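Diario de la residencia
Programa Lorine de archivos sonoros, sede de Kelau
Entrada correspondiente al mes de junio, redactada a las 21:40

La jornada comenzó con la lectura del acta anterior y con la revisión del calendario de entregas. Se dejó constancia de que la transcripción de las cintas del fondo Devadiga avanza conforme a lo previsto y de que el inventario alcanza ya las 901 piezas, entre grabaciones de campo, copias de trabajo y bobinas sin identificar. La dirección recordó que ninguna pieza debe abandonar la sede sin su ficha de préstamo, norma que esta residente suscribe y que hoy ha tenido ocasión de aplicar en dos solicitudes.

La mañana se dedicó íntegramente a la pieza 104, un canto de vendimia recogido en el valle de Watura. La grabación presenta un zumbido continuo en el canal izquierdo y una interrupción a mitad de la tercera estrofa. Tras varias audiciones se ha optado por no corregir el zumbido en la copia de conservación y por limitar la intervención a la copia de consulta. La letra plantea una dificultad que no ha podido resolverse: el verbo con que se abre el estribillo admite dos lecturas, «atar» y «esperar», y el informante lo pronuncia de manera distinta en cada repetición. Se consignan ambas en la transcripción, con nota al pie.

A mediodía se recibió carta de la delegación de Watura. En ella se solicita que los cantos de uso funerario, 4 en total, queden excluidos de la consulta pública hasta que las familias se pronuncien. La petición me parece fundada. He redactado un borrador de respuesta favorable, que se elevará a la dirección para su firma, y he retirado provisionalmente los títulos del catálogo en línea. Las fichas internas se mantienen sin modificación.

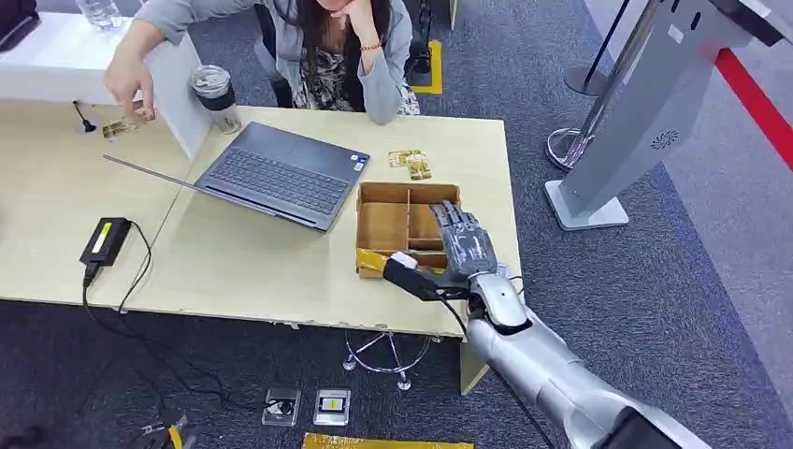 Caja de cartón con divisiones interiores, sobre el escritorio.

Por la tarde se celebró la reunión de criterios lingüísticos. Se debatió durante más de una hora el empleo de la ortografía regional en los títulos. Mi posición, que reitero por escrito, es que el título debe conservar la forma empleada por quien canta, y que la forma normalizada ha de figurar en un campo aparte, accesible a la búsqueda. Se acordó ensayar este procedimiento con las primeras 100 fichas y examinar el resultado antes de extenderlo al conjunto. Quedó pendiente la cuestión de los topónimos, sobre la cual existen opiniones encontradas y escasa documentación.

Al término de la reunión se distribuyó el proyecto de prólogo para el cuaderno de la colección. El texto es correcto, si bien concede a los recopiladores un espacio que, a mi juicio, correspondería a los cantores. He propuesto que se incorporen los nombres de todos los informantes conocidos en la primera página y que se suprima el párrafo relativo a la historia administrativa del programa. También he señalado dos erratas y una fecha dudosa.

En el orden personal, debo anotar cierta fatiga auditiva, consecuencia previsible de tantas horas con auriculares. Mañana alternaré las audiciones con el cotejo de las libretas de campo, tarea que llevaba demasiado tiempo aplazada. La última libreta contiene una versión incompleta del canto 104 y quizá aclare el verbo del estribillo.

Asuntos pendientes: firma de la respuesta a Watura, devolución de las dos fichas de préstamo, consulta sobre los topónimos y renovación del pase de la sala de lectura.

Štěpánka Tóth
Residente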